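wituso-grip-notes

README, last touched September 15, 2024

Hi! I'm Precious Tagle, and these are my notes and files from trying out finger sets on a hand-held gripper. I started the folder in February as a place to dump logs and it grew. If you landed here looking for the Flotness driver, that lives in its own repo and I only use it as a dependency.

What's in the folder

episodes/ has 300 recorded runs, one subfolder per run
fingers/ has the print files for both finger shapes
notes/ is my running log, typos and all
scripts/ has the trimming and playback stuff
calib/ has the camera settings I used (please read the part about exposure before you use these)

The two finger sets

I compared the Akinola fingers, which are slim with a soft pad, against a blocky set I drew up myself and called Culport after the street I grew up on. Same hand tool, same trigger, same camera mount. All I swap is the fingers, and with the screws I picked that takes me about 18 minutes if I don't drop one. I always drop one.

The Akinola set is lovely on small stuff. Pens, bottle caps, a folded cloth, all easy. Where it gets annoying is anything you have to pull on, like a loop or a handle, and you can feel the tips spread under load. My Culport blocks are the other way around: stiff, kind of dumb, great for hooking and tugging, and pretty hopeless on a coin lying flat. I keep going back and forth on which one I'd pick if I could only keep one (this week it's Culport, ask me again next week).

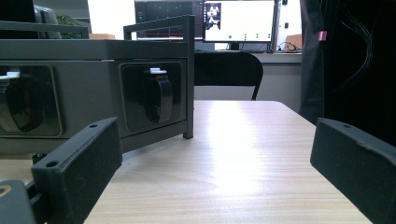
The other thing I didn't expect to care about so much was how much of the view the fingers eat up. Fat fingers cover the bottom corners, and when you come in low on something you lose sight of it right when you want it most. I tried shaving the inner faces down and it helped a bit, but then the tips got bendy and I was back to the Akinola problem. The version in fingers/culport_v4 is the compromise. v3 is in there too in case you want more room to see and don't mind some flex.

Exposure (please read!)

Shiny tabletops under ceiling lights will blow out if you leave the camera on auto. The exposure hunts every time the hand tilts, and the playback looks like someone is flicking a switch. I locked it for the later runs, but everything up to episode 30 was recorded on auto, so treat those as a separate batch or just skip them. I left them in because a few people told me they like having messy footage to test on, and fair enough.

Locked exposure still won't save you from glare, by the way. It just makes the glare hold still.

Running the playback

Install the Flotness package first, then run scripts/play.py with an episode number. Space pauses, the arrow keys step one frame at a time, and q quits. If the gripper width plot comes up flat, you probably have the old calibration file loaded. Swap in calib/width_new.json and try again.

Episode numbers run past 300, all the way up to 699, which confuses everybody. I threw out a lot of bad takes and never renumbered. Gaps are normal and your download is fine.

Known problems

The width reading drifts a little on long runs. I think it's the spring, but I haven't taken the handle apart to check.
Some episodes start with me fumbling the trigger. The trim script catches most of these and misses the slow ones.
The Culport v3 files have one screw hole slightly too tight. Drill it out or sand it, either works.
Success labels are my own call. If I got it on the second try I marked it as a success, and you may want to be stricter than that.

Using this

Take whatever is useful. If you print the fingers and change the shape, I'd love to see what you did, especially if you found a way to keep them stiff and thin at the same time. Open an issue and attach the file. I'm slow at answering but I do read them all!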